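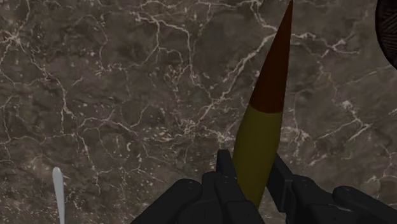 Simulated grasp: tapered object with maroon tip and olive body held between two fingers of a black gripper, marble work surface.

Print this page | E-mail this page

Purchasing and Budget Planning – Frequently Asked Questions
Grastitz Handling Systems
Last revised 20 April 2022

Do I have to buy hardware and simulation together?

No. The Semari simulation package and the Eze gripper are quoted as separate lines and can be ordered in either sequence. Most sites that are new to multi-finger grasping budget for Semari in the first fiscal year and for hardware in the second. If you plan to split the purchase this way, ask for one quote with two delivery dates. Two separate quotes may carry different prices if the price list changes between them.

What does a Semari seat cost?

A single seat is $673 per year. A seat is tied to a named user and may be moved to another user once per term. Floating licenses are quoted on request and need a license server on your own network. Support by e-mail is included. Telephone support is a separate line.

What computer should I budget for?

Plan on a workstation with a dedicated graphics card and at least 32 GB of memory. Scenes with detailed surface textures, such as veined stone, take longer to render than plain ones. If you only need contact forces and finger positions, rendering can be switched off and an older machine will usually do. Do not buy a new workstation for Semari until you have run the trial scenes on one you already own.

Can I test my own parts before I commit to a gripper?

Yes. Send part geometry in any common CAD exchange format, with mass and an estimate of surface friction for each part. We load the parts into Semari, run a set of grasps with the finger layout you are considering, and return the results within 10 working days. The service is charged as engineering time and credited in full against a later hardware order.

Tapered and conical parts should always be tested. A part that widens toward one end can slide along the fingers when the grip force rises, and the direction of the slide depends on where the fingers make contact. Please include the heaviest version of each part, even if it is rare in production.

How far can I rely on simulated results in a purchase request?

Treat them as a screening step. Simulation is good at ruling out a finger layout that cannot reach around a part. It is weaker on friction, on soft parts and on anything with a fibrous or uneven surface. A purchase request should list the simulated results and physical test results in separate tables. Reviewers often send back requests that mix the two.

Which costs are most often left out of the first budget?

Mounting plates and cable sets. Floor anchoring, if the arm is new. Operator training. A second set of finger pads, which wear and are not covered under warranty. Guarding is the largest item on this list and the hardest to price in advance – get a risk assessment before you enter a number for it. Freight and import charges are never included in our list prices.

Is the gripper under warranty?

The Eze gripper is covered for 52 weeks from the delivery date. The period does not restart if the unit sits in storage. Customers who take delivery well ahead of installation should ask for a deferred shipment. Finger pads, cables and damage from collisions are excluded.

Will the gripper fit the arm we already have?

Check three values on the arm data sheet: flange pattern, payload at full reach, and available power at the wrist. Subtract the mass of the gripper and the mounting plate from the payload before you compare it with your heaviest part. If the remaining margin is small, reduce the part mass or the reach. We do not approve operation above the arm maker's rated payload under any conditions.

Can I see a unit before ordering?

Demonstration units are kept at the Pluvbridge test hall. Visits are by appointment. Bring physical samples of your parts, including worn or out-of-tolerance ones. The hall is closed for maintenance in August, and requests received during that month are scheduled afterward.

Do you lease?

Gripper units can be leased by the year with an option to buy. Software cannot be leased because it is already sold by annual term. Ask your finance office how each line must be booked – the seat is normally an operating expense and the gripper a capital item, but local rules differ.

How long is a quote valid?

Until the date printed on its first page. Expired quotes are reissued at current prices on request.

Print this page | E-mail this page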